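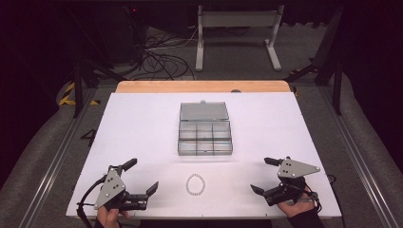

Ticket 158 — Right gripper drops out during bead task
Project: Arnanano two-hand bench rig
Area: shared workshop, back table
Status: Closed, one follow-up open

Problem as reported

The right gripper stops reporting its finger opening partway through a take. The left one keeps going. Video from both grippers keeps recording, so you don't notice until you play it back and see the right-hand opening value stuck on one number while the fingers are plainly moving. The task is picking up a loop of silver beads and putting it in a clear compartment box. Easy enough by hand, slow with the grippers.

It happened on 2 takes out of a batch of 50. Both were ones where the operator reached well over toward the left side of the board.

Setup

Both grippers run the Skelletti firmware, same build on each. Logging goes through Nistor on the workshop PC. Finger opening is sampled by the small board inside each housing and sent down the same cable as power.

What was tried

1. Restarted Nistor between takes. No change. The log shows no error, the value just stops updating.

2. Reflashed the right gripper. No change. Put the old build back afterward so both sides match.

3. Swapped the cables left to right. The fault moved to the left gripper on the second try, this time with the reach going to the right. This was the first useful result. I should have done it before reflashing anything.

4. Wiggled the suspect cable at each end with the gripper sitting still. Nothing at the PC end. At the gripper end the value froze as soon as the cable was pulled sideways, and stayed frozen until the plug was reseated.

5. Opened the plug. One crimp on the data line had hardly any strands in it. Power and ground were fine, which explains why the gripper never shut off. Cut the end back, crimped a new connector, tug tested each wire.

6. Added slack on both sides. The cable had been tied too close to the rail, so a long reach pulled straight on the plug. The first tie point is now farther back, with a loose loop before the gripper.

7. Ran the bad reach again on purpose, with a long hold at the far end of it. Value stayed live. Then checked the close-up view with the fingers lowered over the open box, to make sure the new cable loop doesn't hang in front of the lens when the wrist is tilted. It stays clear.

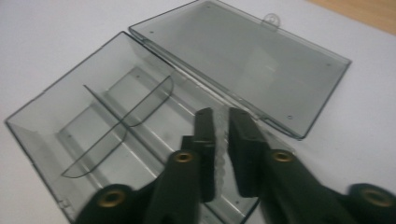

8. Ran a fresh set of takes with the repaired cable on the right. No frozen values. Marked the two bad takes as unusable in Nistor and left the files where they are.

Other things noticed

The box slides on the white board if a fingertip catches a wall on the way in. Not part of this ticket — but if you see the box shift in a take, that's the reason, so please don't file it as a tracking fault. A bit of removable putty under the corners would probably do it. Don't use the foam tape, it leaves residue on the board.

Nistor should warn when a value hasn't changed for a while and the fingers are supposed to be moving. I wrote a small check that runs after each take and prints the take number if the opening stays flat. It's in the Bruton scripts folder on the workshop PC. It gives a false alarm if you hold the grippers still for the whole take.

Follow-up

The other cable was crimped in the same batch. It passed the sideways pull but I'd like to redo it anyway when the new connectors come in. Leaving that item open.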